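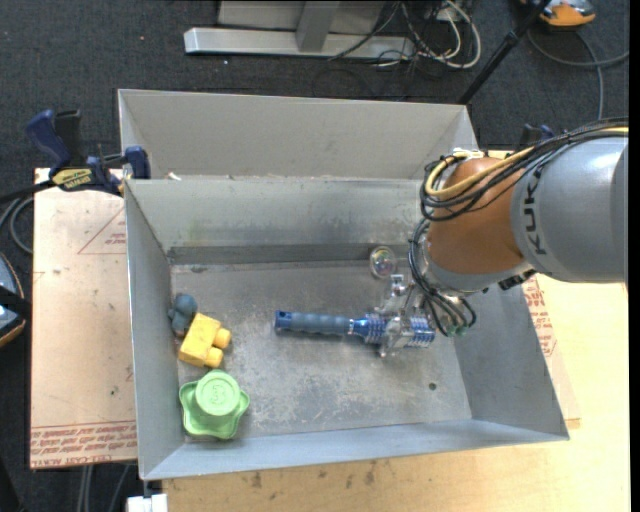
Nokel Tool Library: Progress Report

Prepared by Érica Holanda, Jul 7, 2025

This report covers the first half of the grant period. It follows the headings in the award letter, with the budget note at the end.

Work completed

The main job so far has been sorting the hand tools and small electrical items that came to us from the Jismont site when it closed. We received 639 items. Each one has been cleaned, given a number and entered in the catalog. Flashlights, inspection lamps and other handheld items go into the metal bins first and are checked there one at a time, so that parts don't roll off the table.

The check for a flashlight is short. We look at the end cap, the head and the grip, open the battery compartment, clean the contacts if they need it, and test the light with a fresh cell. Items that pass go to the shelves. Items that fail go to the repair box with a paper tag that says what is wrong. Most of the tags so far say either "contacts" or "switch."

Members can now borrow from the lighting, measuring and fastening sections. The cutting section is still closed because we don't yet have enough blade guards. Hosoda has quoted for these and we expect to order this month.

The room

The carpet stayed. We had planned to lift it and paint the concrete, but the landlord would not agree, and the money set aside for paint has gone to shelving. The dark carpet hides small screws, which is a nuisance, and we now do any work with loose fasteners inside a bin or on a tray.

The sheet-metal bins came second-hand from Cestedach. The floor of the large gray one is scratched and scuffed all over, with cloudy patches where the surface has worn. It also has a small round hole in it. Washers could drop through, so I would like to cover the hole with tape for now and fit a plug later. The wear is on the surface and I am not asking for a replacement. The bin sits on a wooden tabletop and is wide enough for a long flashlight to lie flat with space to spare.

Labels inside the bins have not worked well. Paper ones tear and leave scraps behind. We will move to labels on the table edge and wipe the bins down at the end of each session.

Lending

Lending opened later than planned, by 6 weeks. The delay came from the catalog software, which would not accept our item numbers until the supplier changed a setting. Loans have been steady from the opening. Flashlights are the most borrowed items, followed by tape measures and cordless drivers. Returns are mostly on time. Two lamps came back with leaking batteries, and we have changed the loan sheet to ask members to remove cells before returning anything.

Problems and changes

Storage is the main problem. The target in the award letter is a catalog of 1,000 items by December. The present shelves will take all of what we have now but will be full well before that number. I see two choices: a second run of shelving along the back wall, or smaller bins stacked under the tables. The shelving costs more and is easier to keep in order. I prefer the shelving.

We also need a better way to store cells. They are in a kitchen drawer at the moment, mixed by size, and sorting through them slows the checking.

Budget

Spending is within the award. The only change is the paint line, moved to shelving as described. I am asking for approval to move a further $600 from the printing line, which is underspent, to pay for the second run of shelves and a divided case for the cells. Receipts for the period are attached.

Next period

Order the blade guards and open the cutting section. Work through the repair box and record which items are beyond repair. Fit the bin plug. Start accepting tools from the public again once the extra shelving is up.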